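Notebook, bench 2, necktie cell
15/06/2025

Rules day. Svenja Strobel read my draft of the bench rules over lunch and returned it with more ink on it than I'd put there. Her main complaint is that I wrote eleven rules and we follow four. Fair. I've cut the ones that were really just me being annoyed at Dorin.

What survived, in the order we argued about it:

Reset before every episode. Rolled ties go back in the green tray, one to a cell, and the tray goes back where it was. "Near where it was" has been struck from the draft.

One tie on the marble at a time. If both arms have business with it, one arm is the holder and the other is the mover, and whoever is running the session says which out loud before starting. We lost most of a morning to two holders.

Cable check at the start of the session and again after lunch. Run each arm through its full reach, slowly, and watch the purple cable the whole way. A loop that looks generous at the home pose can be short at the far corner. Dorin Mocanu would like it noted that he said this in September. Noted.

Hands stay outside the walls while the arms are live. This includes reaching in "just to straighten it." The tie does not need to be straight. The whole job is that the tie isn't straight.

Tried the new wording on the blue-gray one this afternoon. 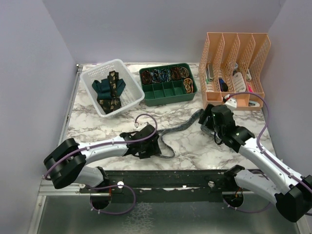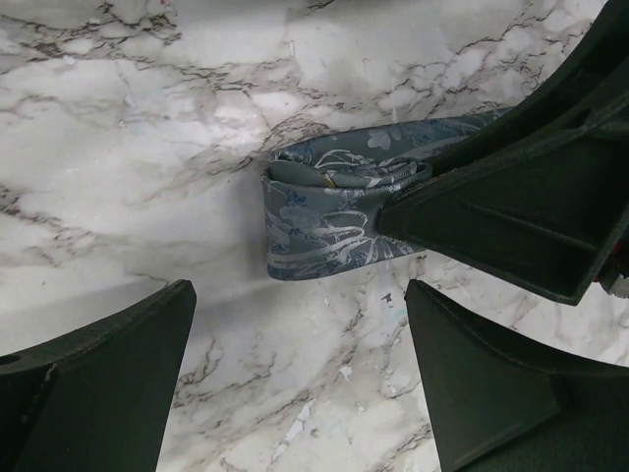

Back to the rules. The one we couldn't settle is pressing. My draft says a fingertip may pin fabric to the table but may not drag it while pinned. Svenja says that's unenforceable, because every pin turns into a bit of a drag once the other arm pulls. Her version: pin as lightly as will hold, and if the table shows a new mark at the end of the session, the force limit comes down a step before anyone runs again. I like hers better. It does mean somebody has to know what the table looked like before, so add to the start-of-day list: wipe the marble, then look at it. Currently we do neither with any conviction.

Also open: what counts as a stop. The Tedari handbook (our binder copy, coffee on the cover) has a long section on emergency stops and nothing at all on the ordinary kind, where you'd simply like the arm to quit doing that. Agreed for now:
- Red button: person, cable or smell.
- Software pause: everything else.
- After either one, write down why. "Weird" is not a reason. I've used it twice this month.

Numbering. Episode 619 exists in two folders with different contents. Both are labeled final. Going forward the recorder assigns the number and we keep our fingers off it. I'll sort out the 619s tomorrow, or Dorin will, since one of them is his and he claims it's the good one.

Limit for a batch is 3000 episodes, then a full recalibration even if everything seems fine. Kramer wanted it higher. Kramer doesn't have to clean the data.

To do:
Type up the short version, one page, big print, tape it at eye level.
Ask Wunitz whether spare fingertips are on order or just on the list of things to order.
Delete rule nine from the shared copy before Dorin reads it.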